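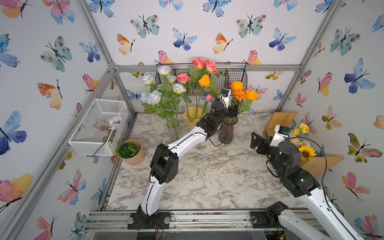
What Does a Medical Interpreter Do?

Imagine you wake up with a terrible earache. Your dad takes you to the doctor, and the doctor starts talking, and you don't understand one single word! You try to say where it hurts. The doctor smiles and shakes her head. She can't understand you either.

That happens to lots of families when they live in a place where most people speak a different language from the one they use at home. Luckily, there are people whose whole job is to fix it. They're called medical interpreters, and they're amazing.

Two languages, one conversation

An interpreter listens to what the doctor says in one language and then says it out loud in another. Then the patient answers, and the interpreter turns that around and says it back to the doctor. Back and forth it goes, sometimes for two minutes and sometimes for a whole afternoon.

(Psst — an interpreter works with talking. A person who works with writing is called a translator. Plenty of grown-ups mix those up!)

Some interpreters use sign language, so their hands and faces do the talking. Some are in the room with you, and others help by phone or on a video screen.

Why can't I just help my grandma?

Maybe you speak two languages and you help your family at the store all the time. That's a super skill! But a doctor's office is different. Do you know how to say "kidney" in both languages? How about "allergic reaction"? Mixing up one little word could mean someone takes the wrong medicine.

It can also be hard to hear worrying news about a person you love and then have to say it out loud yourself. You get to be the grandkid. Let the interpreter do the interpreting.

Learning the job

Tainá Teixeira interprets in Portuguese and Spanish at Flirkmont Children's Hospital. When she was training, she made 3,000 flash cards of body parts, sicknesses and medicines, and she still practices 20 of them every Wednesday on the bus.

She has rules to follow, too. She must say everything, even the boring bits, even the rude bits! She can't add her own ideas. And she has to keep secrets — what you tell your doctor stays private.

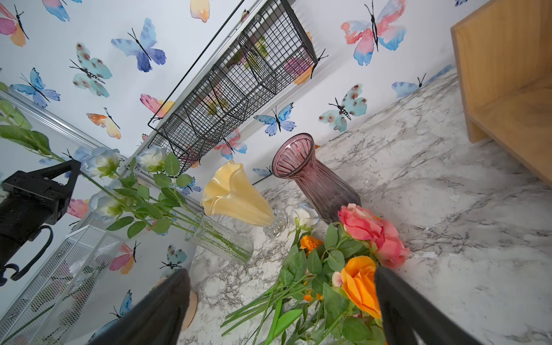 Ekaette Bashir told us that the first time she had an interpreter, she kept looking at the interpreter and forgot all about the doctor. "Then the doctor waved at me and I laughed," she said. "After that I just talked to him, and I asked all my questions!"

Try it yourself

Grab two friends. One is the doctor, one is the patient, and you stand in between. The doctor says a sentence, and you repeat it to the patient in another language you know, or in your own made-up signs. Don't leave anything out! Now swap places and try a longer sentence.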